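Salville Bedding Care Notes

A plain-text set of washing and storage notes for household bedding, kept by Milagros Yap and Arnel Quiambao. It has 1216 entries, one per line, collected from guesthouse owners and home launderers in Salville.

Fields
item: sheet, duvet, pillowcase, blanket
fill: down, wool, cotton, synthetic, none
wash_temp: in Fahrenheit, blank if not given
dry: line, tumble, flat
note: free text, spelling left as written

Almost 200 entries have no fill listed. We left them in — the notes are often the useful part. Entries from November onward were typed up by Lovely Manalo and use "quilt" where older ones use "duvet."

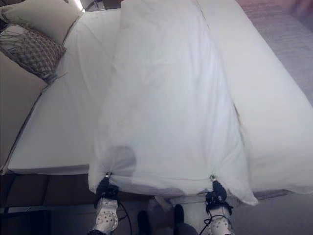
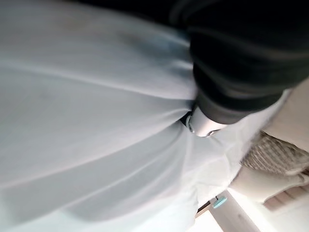 Pale bedding fabric with folds in it.

Why do some wash temperatures look too low?
Those entries record a cold wash as 90 or less. The contributors wrote down the number on their own machine dial, and we did not change it.

Known problems
Wool blankets are thinly covered. Drying times were dropped after line 700, when the form changed.

Corrections go to Marites Tiongson, with the line number and the field. Reuse is free with credit to the Salville notes.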